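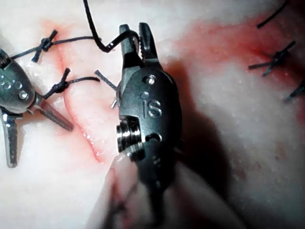 STUDENT PROJECTS / Medical Robotics Lab Course / Final report

Why Did the Needle Driver Let Go? A Second Look at the Thread Slip Fault

By Yasmine El Ouafi
September

1. What we were asked to do

Our group was given a fault that had supposedly been solved already. During suturing practice on the Horkmont bench, the right-hand instrument would sometimes lose its hold on the thread while the operator was pulling a knot tight. The jaws were commanded closed, the console said they were closed, and the thread slid out anyway. On one occasion the instrument then carried on along the pull direction with nothing in its grip and struck the side of the tissue tray hard enough to trip the arm's force limit. That last part is why it was written up as a safety matter and why there was a project in it at all.

The earlier group put the slip down to "worn jaw serrations" and recommended replacing the instrument. The instrument was replaced. The fault came back within the same week. I think it is fair to say I started this project with low expectations of the earlier report, and I have tried to keep that out of the method section.

2. Setup

The bench has two arms, each holding a wristed, cable-driven instrument. The wrist and jaws are moved by cables running over small pulleys, and the motors sit far back at the base of the arm. This matters for everything below. There is no sensor in the jaws. When the console reports grip, it is reporting the motor position at the other end of a long cable, turned into a jaw angle by a calibration table. The control software is Flurken, which was written for the lab by former students and is patched by whoever needs it next.

The practice task is plain interrupted stitches along a closed incision, black thread, tied with both instruments. At the point that interests us, one instrument has the thread pinched near the tip of the jaws and is drawing it away from the wound while the other instrument holds or stays clear. There are usually several finished knots on the surface by then, and the cut tails of those knots get in the way more than I would have guessed. The surface is also slick. I mention both because "clean thread on a dry surface" is what the grip tests in the earlier report used, and I do not see how those tests could have told anyone much about the real task.

Eleni Kovačević ran the arms for all of the sessions. I ran the logging and did the analysis. Neither of us is a surgeon, and the knots should be judged accordingly.

3. What we tried to rule out

3.1 Jaw wear

We compared the old instrument with its replacement under the bench microscope. The serrations on the old one are a bit duller at the outer end. We then hung weights from a thread held in each pair of jaws, with the jaws clamped by hand through the manual release so the software had no part in it. The two instruments held the same load before slipping, as close as we could measure it. If wear were the cause, the old one should have let go sooner. It did not, and the new one should never have shown the fault to begin with.

The earlier group's evidence for wear was a photograph and the word "visibly." I looked for a load test in their appendix and there isn't one.

3.2 Thread

Somebody always suggests the thread. We changed to a fresh reel partway through and saw slips on both. I would not call this a proper test, since we did not control for diameter, but it was enough for us to move on.

3.3 Operator

The supervisor's comment on our first draft was that the operator might be easing off the grip control without noticing. This was a reasonable thing to ask and we had the data to check it. Of the 14 slips we logged, the grip command was fully closed and steady in 12. In the other 2 the command does drop slightly before the slip, and I have left those out of the analysis below because I can't separate operator from machine in them. Eleni disagrees about one of these and thinks the drop is noise in the control. She may be right.

4. What the logs show

The useful part was plotting commanded jaw angle and motor position against wrist angle, which no one had done before. In the steady-command slips, the wrist was always bent a long way over at the time. With the wrist near straight we did not record a single slip with a steady command, though straight-wrist pulls were the more common kind.

Bending the wrist changes the path length of the jaw cables. The software is supposed to make up for this by moving the jaw motors a little as the wrist turns. That correction comes from the calibration table. When I opened the table for the Horkmont arms, the correction stopped growing past a certain bend angle and stayed flat from there to the end of travel. I do not believe any real cable behaves like that. It looks as if somebody measured the first part of the range and filled in the rest by copying the last good value down the column.

So past that angle the motors think the jaws are squeezing, and the jaws are squeezing less than that, and the console has no way of knowing. Thread held out at the tip, under pull, is the first thing to go.

I want to be careful about how strongly I put this. We have not measured force at the jaws during a live pull, since we don't have a sensor that fits. What we have is a fault that follows wrist angle, a table that is wrong in the same region, and a load test that clears the jaws. That is a good case. The earlier report had less than this and said "root cause confirmed."

5. The fix, and how far we trust it

We remeasured the table over the full wrist range using the method in the Skemero fixture notes, which took most of two afternoons, and loaded it into Flurken. In the sessions after that we had no steady-command slips with the wrist bent over.

I would like that to be the end of it. But the sessions after the change were fewer than those before, and by then Eleni had been tying knots for weeks and had gotten noticeably smoother at it. A smoother pull is a lighter pull. It is possible that part of the improvement is hers. We asked for more bench time to run the old table again with the now-practiced operator, which is the obvious control, and did not get it. Anyone reading this with bench time should do that before quoting our result.

There is also the question of cable stretch. A table measured today describes today's cables. The arms have no scheduled recalibration that I could find, and the log of who changed the table last is blank.

6. The safety part

The slip is annoying. The arm moving on after the slip is the thing that should worry people, and I don't think a better table answers it. When the thread lets go, the load on the arm drops all at once and the hand at the console keeps moving. With the original scaling, the instrument travels well past where the operator meant to stop. On the bench it met a tray wall. The force limit tripped as designed, but the force limit only acts after contact, and on soft material it might not act at all — there is not enough resistance to reach the threshold. We pushed the tip slowly into a spare tissue pad to see, and the limit did not trip before the tip had gone in further than I was comfortable with.

The Vasić group down the hall use a release check on their own arms: if the load on the arm falls sharply during a pull, motion is held until the operator lets up on the pedal and presses again. We wrote a rough version for Flurken. It caught the sudden releases we staged by cutting the thread under tension. It also stopped the arm twice during normal tying, when nothing had slipped, and Eleni found those stops bad enough to ask for it to be switched off. A protection that operators turn off is not worth much, so I am not claiming this as a result. The threshold needs work.

7. Recommendations

Load the remeasured table on both arms, and write down who did it and when.

Change the console label. "GRIP CLOSED" should read "GRIP COMMANDED" until there is something in the jaws that can tell the difference. I have had pushback on this as cosmetic. I watched the label convince two groups of students that the jaws could not be at fault.

Repeat the load comparison with the old table and a practiced operator.

Reopen the release check, with the threshold set from logged pulls and not picked by hand as ours was.

Do not discard the old instrument. As far as we can tell there is nothing wrong with it.

8. Division of work

Y. El Ouafi: logging, table remeasurement, analysis, this report. E. Kovačević: all operation of the arms, load tests, release check trials, comments on sections 3 and 6. The logs and both versions of the table are in the course folder, along with the earlier group's report.

Related reports
Thread slip on the Horkmont bench: initial findings
Skemero fixture notes: measuring wrist and jaw coupling
Pedal timing and false stops on the Vasić arms
Flurken patch notes for new lab users
Camera lag during two-handed knot tying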